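Keteo Neighbors Board > Home and Family > Keep Mom's old computer or buy new?

karthik_e
My mother has the same desktop she's had for 9 years and it has gotten so slow she makes tea while it opens her email. She is very attached to it (all her recipes and the church newsletter live on there) and I'd love to keep her in something familiar. Is it worth putting money into, or am I being sentimental?
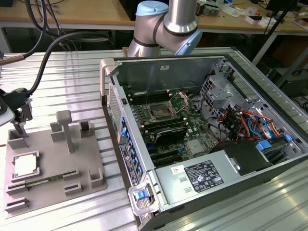

She only does email, photos and the newsletter, and she won't hear of a laptop. My budget is around 300 dollars, and my sister thinks I should spend it all on a new one and be done.

NazmaN
Oh, I feel for you, we went through this with my dad! I'm with your sister, I'm afraid. We fixed his up twice and he still ended up with a new one by March, and then he had to learn everything anyway. Do it once, sit with her for a weekend, bring cake.

ravi_uniyal
Respectfully, Nazma, I'd go the other way. Changing everything on an older person at once is hard on them, and half the time the slow part is an old hard drive and too many programs starting up.
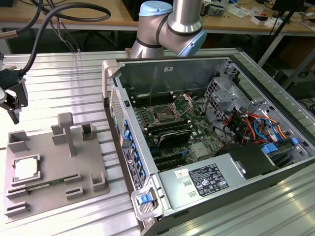 Before anybody spends a cent, copy the recipes and newsletter onto two separate drives and check that they open. Then ask her what bothers her most, which may not be what bothers you. If it does come to opening it up, put the small pieces in a tray with a place for each, the way the processor and the memory stick are sitting there, and you'll save yourself a lot of crawling on the carpet.

NazmaN
Fair point on the backups, I'll give you that one. Still team new computer!

karthik_e
Thank you both. Backups tonight, and I'll ask her over dinner.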